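Drumano two-finger gripper + wrist camera kit: worth it for bottle handling?

Forum > End effectors and tooling > Reviews and buying advice

mwhitelaw
Posted 29/09/2024

We have had the Drumano kit on trial and have to tell purchasing yes or no. It comprises the two-finger gripper, the curved upper pad, the flat lower plate, the camera bracket and the Mekonnen driver licence for the first year. The arm is our own. The duty is picking single drinks bottles off a flat table and handing them to a labelling check. Low rate, mixed products, no fixed nest.

Settings so far: approach from the side, horizontal, at label height. Grip force at 30 per cent of the range. Nothing custom in the fingers, all as supplied.

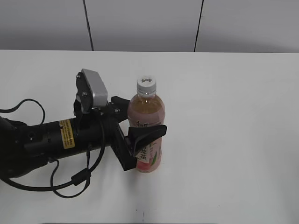
Side approach on what looks like a fruit tea bottle, supplied fingers.

Findings to date, in no special order.

The bracket is stiff enough. I had expected to re-run the hand-eye calibration after every tool change and have not needed to. The two screws want thread lock all the same.

The pads are good on full bottles and less good on part-filled ones with thin walls. The wall gives before the force reading settles, so the controller thinks it is still closing. You can tune round this but the manual does not mention it.

Cable management is left to the buyer. No clips, no dress pack, and the supplied lead is longer than it needs to be.

The driver is fine once installed. Installing it cost me an afternoon.

Has anyone run one for longer than a trial? I am mainly after pad wear and camera behaviour on clear plastic.

k_rewi
We bought two through Pikent in July. One has done light duty, the other does most of our bottle work. Pad wear on the busy one is visible at the tip of the curved pad and nowhere else. Still holding. Replacement pads are sold in pairs only, so you end up with a drawer of lower plates you don't want.

On your soft wall problem: stop using force as the end condition. Close to a position, then check force afterwards as a pass or fail. We store a closed width per product. It is more work at changeover but the false "still closing" state goes away.

ozan_e
I'd disagree with that for mixed products. Closed width per product means you must know which product you have before you grip it, and the original post says mixed, no nest. If the classifier is wrong you either crush it or miss it. Keep force as the end condition, lower the closing speed, and shorten the filter window on the force signal. The default window is 300 ms, far too long for a thin bottle.

k_rewi
The default was 300 on the old firmware. Ours shipped with 82. Check before you change it.

And if the classifier is wrong you have a bigger problem than a squashed bottle, given that the next station is a labelling check.

mwhitelaw
Mine reads 300, so I must have the old firmware. The trial unit was probably sitting on a shelf somewhere. I'll update it and repeat the part-filled set before arguing for either method.

Camera question still open. Depth on clear plastic is poor, as you would expect.

merle_t
Depth on clear plastic is poor with every camera at this price, so I wouldn't mark the kit down for it. What I would mark it down for is the mounting angle. With the bracket in the standard position the close-range view is mostly shoulder and liquid, and there's very little to focus on. 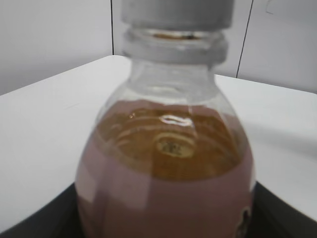 I gave up on depth inside the last stretch of the approach and now take the pose once from further back, lock it, and drive in blind. The close view is only used afterwards as a presence check. For that purpose a soft image is good enough. If you need to servo all the way to contact you want a different lens, and Drumano does not offer one for this bracket.

Two other points from our use. Glare off the liquid surface moves as the wrist moves, so anything that tracks bright features will follow the glare and not the bottle. And cap detection is more reliable than body detection, provided you keep the cap fully in view, which at close range you won't.

ozan_e
Agree on locking the pose. Disagree that it excuses the kit. It is sold as a gripper with a wrist camera for close work. If the recommended practice is to ignore the camera for the close part, the buyer is paying for a bracket.

merle_t
The buyer is paying for a bracket, a calibration routine and a driver that lets both devices share a clock. The last one is what I'd have spent weeks on. I didn't say it was cheap.

l_rutherford
On price: the Eterville office quoted us 268 for the spare pad set and 99 for the bracket alone, both before tax. Ask for the bracket as a separate line. We kept our old gripper, bought the bracket, and it fits the same bolt pattern. The driver will run with the camera only, though you lose the force overlay.

Support has been slow. One reply took up to three weeks, and it told me to update the firmware, which I had done.

k_rewi
Same on support. Pikent were quicker than the maker, for what it's worth.

mwhitelaw
Firmware updated, window now reads 82. Repeated the part-filled set with force as the end condition and closing speed halved. The false closing state still appears on the thinnest bottle but has gone on the others. I'll try the stored width on that one product only and leave the rest on force.

Also tried the locked pose. Repeatability is better than what I had. The clear bottles are no worse than the printed ones now.

Recommendation to purchasing will be one kit, two spare pad sets, no second licence. I'm asking for the lead to be swapped for a shorter one before we sign.

ozan_e
Get the lead length in writing. Ours came back the same length with a different part number.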